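How to Read a Football Match Preview Before You Make a Pick

Most match previews follow the same pattern. There is a paragraph on recent form, a paragraph on injuries, a few head-to-head results and a predicted score. You can get through one in two minutes and come away with little more than the writer's opinion. With a pen and a second tab open you can get a lot more from it. These steps use a made-up league fixture, Bamness at home to Aerts, but they work for any two clubs.

Step 1: Skip the prediction

Scroll past the score prediction, or cover it with your hand. Once you have seen 2-1 to the home side, everything else in the article will look like support for 2-1. Read the facts first and come back to the prediction at the end.

Step 2: Check what "form" means

Writers pick the number of matches that suits the story. "Three wins in seven" and "two wins in three" can describe the same team in the same week. Open the results page and write down the last six league games for each side. Leave out cup games against lower-division teams and leave out friendlies. Next to each result, put H or A for home or away and the opponent's place in the table.

If Bamness have four wins out of six but three of those came against the bottom four, write that down. A defeat away to the leaders should count for less than a defeat at home to a team in 15th.

Step 3: Read the team news twice

Team news is the part that goes out of date fastest. Look for the time the preview was posted. If it went up before the manager spoke to the press, check the club site for anything newer.

Sort the missing players into two groups: regular starters and everyone else. A list of five absent players sounds serious, but if four of them have hardly played all season it changes very little. One missing goalkeeper or central defender can matter more than the rest of the list put together. Suspensions are the easiest to check and the ones previews get wrong most often, especially when a ban applies to one competition only.

Step 4: Treat head-to-head records with care

You will often see a line such as "Aerts have not won at this ground since April." Ask how many visits that covers. In most leagues it may be a single game. Anything older than two seasons was probably played by different squads under different managers, and I leave it out.

Step 5: Look at the schedule

Write down how many days each team has had since its last game and how many it has before its next one. A side with a long midweek trip behind it may change four or five players. A side with a cup semifinal three days later may take its best striker off at 60 minutes. Previews mention this when the clubs are famous and leave it out when they are not.

Step 6: Write your own two lines

Before you uncover the prediction, write one line for each team saying why it could win. Then write your score. If you can't fill in a line for the away side, go back to Step 2. 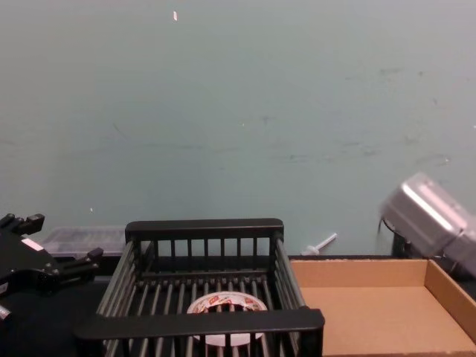 BAMNESS, Thu 31 October – A filled-in sheet for the fixture looks like this:

Bamness: W H 17th, W A 18th, D H 6th, L A 1st, W H 20th, W H 9th. First-choice right back suspended. Six days' rest. Could win because they score early at home.

Aerts: L A 4th, D H 8th, W A 11th, D H 3rd, W H 14th, D A 5th. No regular starters missing. Three days' rest. Could win because they have had the harder games and lost only one.

My score: 1-1.

Keep your sheets in one folder, paper or computer, and add the final result after each game. After 46 of them you will have a fair idea of where you go wrong. Mine showed that I gave home teams too much credit – I had picked far too many home wins – and that I was poor at spotting draws.

Thanks to Oddur Oddsson, who pointed out that my first version of Step 5 counted rest days wrong. Count the full days between games and leave out both match days.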